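Home | Our Programs | Grants | News | Contact

Belmont Community Baking Fund: August Progress Report
Submitted by Doaa Cherkaoui
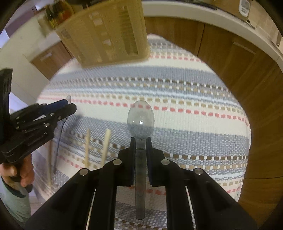
Clear plastic spoon, held upright.

Hi Hanane,

Well, we made it to August and I still like pie! The summer pie contest and the 5 baking classes your grant paid for are all behind us now, so let me catch you up on where the money went and what's left to do.

Classes first. We ran them in the Radwan Hall kitchen, and every one filled up (the lattice crust night had a waiting list, which I did not see coming). I taught most of them myself and Bomano Bakery sent over a pastry cook for the other two. People kept asking for a bread class. I'd love to talk about that for the winter.

The contest was a bigger job. We took entries in 7 categories, and I'd cut that down next year, because the judges were pretty full by the time we got to custard. The sour cherry from the Kisen Street team won best overall, and I have been thinking about that crust ever since. Savory was the weak spot. We had the fewest entries there and I think the rules confused people, so I'm rewriting them.

On the money side, we've spent $3,094 so far. Most of it went to hall rental and ingredients, with butter the worst offender (have you seen butter prices lately?). Ribbons and printing came in under what I'd planned, so I moved the difference over to ingredients. Receipts are in the folder I sent you.

Still to come: the recipe booklet and the thank-you supper. The booklet is late, and that's on me. I'm missing recipes from a few of the bakers and I'm calling them this week. Could you let me know if the supper can come out of this year's grant, or should I put it in the next request?

Doaa

We use cookies to improve your visit. Accept | Manage settings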